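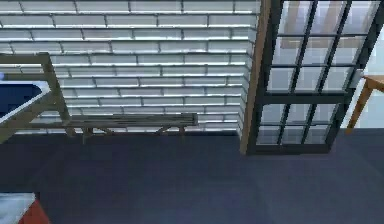 Bench along the white brick wall.

Community Feed Safety Check, Burnska
Reviewer: Maysoun Qudah
Date of check: May 15, 2026
Scope: public groups, comments, direct messages, reporting tools
Test posts submitted: 120

Marks used: OK, FIX, WATCH. Last time we also had a mark called "Mostly OK." It was applied to everything, so it has been retired.

1. Reporting

1.1 Report button visible on every post: OK
Comment: Found on posts, replies and profiles. It has moved out from under the three dots, where it lived next to "Share to Handeck" and got pressed largely by accident.

1.2 Report button visible in direct messages: FIX
Comment: Works in the browser. In the phone app you hold down the message, wait, and then hold it down again with more feeling. A person being harassed should not have to learn a gesture.

1.3 Reporter gets a confirmation: OK
Comment: Arrives at once. The wording still thanks people for "sharing their experience," as if they had stayed at a hotel.

1.4 Reporter is told the outcome: FIX
Comment: Of the test reports, 18 were closed with no message of any kind. Mac an tSaoi wrote the closing script and says a template was left blank. Please fill in the template.

2. Automatic filter

2.1 Catches plain slurs and threats: OK
Comment: No misses in the test set.

2.2 Catches the same words with numbers swapped in for letters: WATCH
Comment: Four got through. All four used the same trick, and I have put them in the private log, where they can't give anyone ideas.

2.3 Leaves harmless posts alone: FIX
Comment: The filter held back a bread recipe ("punch the dough down, then beat the eggs"). It also held back the complaint about holding back the bread recipe. The word list needs to look at the words next door before it acts.

2.4 Author warned before posting something rude: OK
Comment: The "Want to reread this?" box shows up when it should. I chose "Post anyway" every time and the tone of the box never changed. I admire its patience.

3. Blocking and muting

3.1 Block works in both directions: OK

3.2 Blocked account can't return through a shared group: FIX
Comment: It can. The name is hidden but the comments come through as "A member," and it isn't hard to guess which member. Same finding as the previous check. I have copied the comment across word for word to save time.

3.3 Mute can be undone: OK
Comment: Under Settings, then Quiet, then People. The help page says Settings, then People, then Quiet. One of the two should give in.

4. Fundraiser links

4.1 Outside links show a warning: OK
Comment: Fundstead links show the full address first, as agreed.

4.2 Copycat pages removed: WATCH
Comment: One fake Fundstead appeal is still up in the Neighbors group. It has 2730 likes, so it is currently our most popular post. Reported again today under case type "impersonation."

5. Moderators

5.1 Two people available for urgent cases: FIX
Comment: The rota lists two. One of them is me, during the hours in which I was doing this check.

5.2 Former moderators removed from the tools: OK
Comment: Done in early May. One old account still gets the newsletter, which seems punishment enough.

5.3 Written rules match the rules in use: WATCH
Comment: Rule 6 bans "negativity." We don't enforce it and couldn't survive it. Suggest "personal attacks."

Actions before the next check
1.2 and 1.4: app team
2.3: filter team, with the bread recipe as a test case
3.2: whoever picked it up last time, if that person would make themselves known
5.1: M. Qudah to find a second moderator

Signed: M. Qudah
Countersigned: pending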